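2021-04-06

Slept badly, got in early, had the room to myself for nearly an hour before Yusri turned up with the pastries. I'd meant to write this diary every evening and it's been, what, nine days? So this will be long. Tea's made, the cat is on the other chair, off we go.

The big news is the number. Frauke came down after lunch yesterday and said Kusell want 1,000 good demonstrations of the cloth task before they'll even look at the next stage. A thousand! She said it in exactly the voice you'd use to ask somebody to bring in the washing. We had 86 by last night, and that's 86 I'd be happy to put my name to, not the pile from the first week where we were all still learning to hold the things. Those are in a folder called "old_do_not_use" which I suspect Iulian is quietly using.

So today was meant to be a steady grind and I was looking forward to it, in a funny way. I like the repetitive days. You put the grippers on, you sort out your cables, and then it's just you and the cloth. Take it out of the basket, lay it on the board, flatten, fold, fold again, put it down, hands back to start. Then Yusri resets it and you go again. There's a rhythm to it once your shoulders drop. The trouble is my shoulders don't drop until late morning, and by mid-afternoon they've gone back up round my ears.

I should say something about the hands, while I remember, because I had a proper think about it today. When I started I was moving like a person. I mean I'd reach in, have a bit of a feel about, change my mind, pinch the cloth again a bit further along, tuck a corner with the side of a finger. All the things you do with washing without noticing. And of course with these you haven't got the side of a finger. You've got two fingers a side, open or shut, and anything clever you do with your wrist is something the arm has to be able to do later on. Oluwaseun keeps saying "would the arm do that?" every time I twist round to get at a corner, and he's right, and it drives me up the wall. This morning I did a really lovely one, quick and neat, edges dead level, and he played it back and my left elbow had gone somewhere no robot elbow is ever going to go. In the bin!

What he wants is dull. Go in from above, close, lift straight, travel, lower, open. No flourishes. He did a few himself to show me and they were so slow I nearly dropped off, but I have to admit that when he ran them through the replay afterwards the arms over on the Tramico bench followed the whole way without a single complaint. Mine from last week made them stop and sulk every third go.
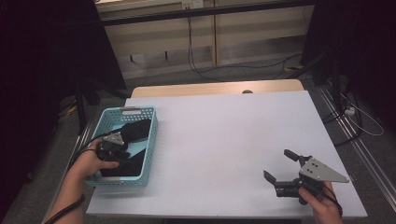 The argument of the day was about where the other hand should be. I've got a habit of keeping my right one hovering, open, out over the board, so it's ready for when the cloth comes across. Kayode thinks that's good practice, it means both hands are always doing something sensible and the second grab comes quickly. Oluwaseun thinks it's just me fidgeting, and that the model will learn to fidget too, and we'll have a very expensive machine that waves one hand in the air while it thinks. They went back and forth on this for ages over the pastries. Nobody asked me, and it's my hand.

In the end Frauke settled it by saying do half and half and see. So now I'm supposed to remember, on each go, whether I'm a hoverer or a rester. I've got a bit of paper with H and R written down it and I tick them off between takes. I lost my place twice before lunch and had to get Yusri to scroll back through the recordings and read them out. He was very patient. He also ate the last almond one, so we're even.

The black cloth is a pain, I'll say that in writing. I asked weeks ago if we could do the first batch with something brighter, a tea towel with a stripe down it, anything with an edge you can see. When it's bunched up in the basket I honestly can't tell a fold from a corner until I've got hold of it, and if I can't tell then I don't see how the poor robot's meant to. Iulian says that's the whole point. If it can manage the hard one it'll manage the easy one. I said that isn't how anybody ever taught me anything. My mum didn't start me on fitted sheets. He laughed but he didn't change the cloth.

We did get somewhere with the grabbing, though. What I've worked out is that you mustn't go digging. If you push right down into the basket you come up with two or three layers at once and then it comes out as a lump, and you spend the rest of the take trying to persuade the lump to be a rectangle. If there's a bit sticking up, take that, even if it isn't a corner, lift it well clear, let it hang and sort itself out, and then bring the other hand in for whatever's dangling lowest. Let the weight do it. I did a run like that after lunch and only had to scrap a couple. Oluwaseun actually said "nice" into the microphone. It'll be on the recording for ever.

Then there was the business with the wrist strap. I'd done mine up too tight and my fingers were tingling by the end of the long session, so I loosened it, and then the cable started pulling the whole gripper round a touch whenever I reached over to the left. Not so much that I noticed! Kayode noticed, because the position readings had gone a bit wobbly, and he made me stop and do the calibration again. Touch the corner, touch the other corner, hold still, hold still, hold STILL. I can't hold still when somebody's telling me to. It took four tries. Then he got me to run the cable along my forearm before fixing it and that was miles better, so I've written it up on the whiteboard for whoever's on tomorrow.

I'm not sure who that'll be, as it happens. Frauke wants more people doing it. She's worried it'll learn to fold like me and only like me, and she may have a point, I do favour my left. She's asked for someone from the Wirnetti side to come over for a few days, and she'd like Iulian to take a turn as well, which he's been dodging since the beginning. He says he's needed on the software. He's got very small neat hands and I bet he'd be brilliant.

Late on we had a go at the other way of doing it, for comparison, sitting in the chair with the controllers and driving the real arms on the Adeyemi rig. I'd forgotten how odd that is. There's a tiny wait between what you do and what it does, and you can't feel a thing. I kept closing on nothing and carrying nothing very carefully across the table and setting it down. Yusri was crying with laughter. I managed 2 whole folds in the time it would've taken me to do a good stack by hand, and one of those was more of a crumple.

But I can see why some of the others prefer it. Whatever you record that way, you know the robot can do it, because it's just done it. There's no "would the arm do that?" It did or it didn't. With the hand-held ones you're quick and you can feel the cloth pull a little, and you have to be honest with yourself about the rest. Kayode reckons we should mix in a small share of the driven ones at the end. Oluwaseun pulled a face. I expect that's tomorrow's argument.

I had a strange moment on the way home, by the way. I was in the shop getting bread and there was a basket by the till with scarves in it, reduced, and I caught myself looking for the bit sticking up. Didn't touch them. I did go in from above for the bread, though, and I'm fairly sure I opened my hand wider than I needed to.

Plan for the rest of the week, so I've got it down somewhere: mornings on the grippers, proper breaks this time, somebody else on resets in the afternoon so Yusri can get on with the labelling. He's got a backlog as long as your arm and he has to mark where every grab starts and stops. I said I'd help him and then I saw how fiddly it is and went a bit quiet. Frauke would like the lot finished by the middle of May. I did the sum on the back of the H and R paper and it's possible, if we don't lose any more days to calibration and if I stop doing the thing with my elbow.

Shoulders are sore. Must ask Kayode if the table can come up a bit, I'm leaning over it all day and the chap from Wirnetti is supposed to be even taller than me. Also need to take in my own mug, somebody's had the blue one again.

Mum rang while I was writing this. She wanted to know how work was and I said I'd folded the same cloth all day. She said she could have told them how to do that for nothing. I've half a mind to bring her in, she'd have her share of the 1,000 done by teatime and she'd have something to say about the basket too.

Right, bath, then bed. Cat wants feeding first.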